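Hi Glória,

Progress report on the Wornside eating guide, as promised, and a bit longer than the last one because I've been out eating a lot more! Everything runs up to 14th January.

**Where we are**

The list is settled at 40 places. I've been to all but 4 of them, and 13 have full write-ups that I'd be happy for you to read now (they're in the shared folder, under "clean"). The rest are notes in various states. Some are nearly there and some are a napkin with "get the soup" on it, so please don't open the folder called "messy" yet.

Kirui has been the big surprise so far. I'd walked past it for years thinking it was only a lunch counter, and then Duarte Tavares dragged me in for dinner and we had the goat stew with flatbread and a plate of greens I'm still thinking about. The greens come with the stew, you don't have to order them, and I've said so in the write-up after we ended up with two plates. It's getting a full page.

Skernitz I'm less sure about. The rye bread is wonderful and so are the poppy seed rolls, but the sit-down menu was a letdown both times – the dumplings were gluey and the coffee was lukewarm. I'd like to list it as a bakery and leave the tables out of it. Let me know if Stelletis has any feelings about that. I know we said we wouldn't run bad reviews, and I think this gets around it fairly.

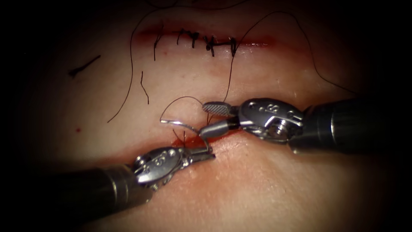
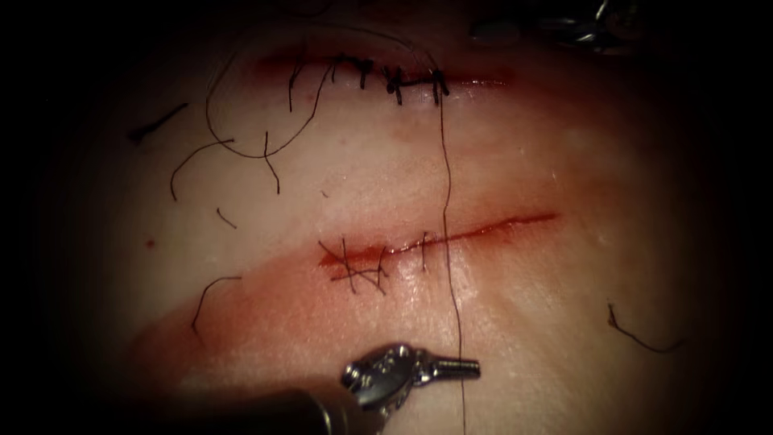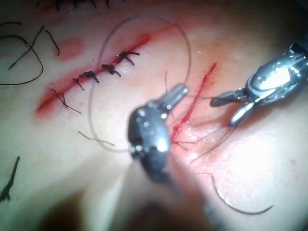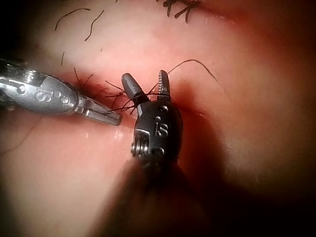
*Suturing with two robotic instruments, four close views.*

**Money**

We're a little under on meals and a little over on travel. I hadn't figured on going out to the lake road places twice, but two of them were closed for a private party the first time and I wasn't going to write them up from the parking lot. I've moved some of the photo money across to cover it, which your last email said was fine. Receipts are scanned and in order, apart from one taco truck that doesn't give them. I wrote down what I paid and Duarte signed it.

The printer's quote for 2000 copies came in where we hoped, on the plain paper. The shiny paper costs quite a bit more and shows every greasy thumbprint, and I'd like people to use this thing while they eat, so I'm asking for plain.

**What's been slow**

Opening hours! I call, I write them down, and a week later there's a new sign on the door. Duarte's idea is to print just the days and put the hours on the website, and I've come around to it. I also need to redo the price key. Right now one dollar sign covers both a bowl of chili and a whole fish dinner at the marina, and that's no help to anybody.

Allergy notes are behind too. I have decent answers from the bigger kitchens, but the smaller ones mostly told me to have people ask when they order, so that's what the entries say for now.

**Next**

- Visit the last few places, starting with the barbecue place by the feed store
- Finish the soup and sandwich section
- Get Duarte's map redrawn with the new bridge on it
- Send you a full draft in time to print for June

Could you get back to me on Skernitz and on the paper? The printer is holding our spot and I'd like to give them an answer soon. And if you're ever over this way around noon, I'd love to take you to Kirui – my treat, not the grant's.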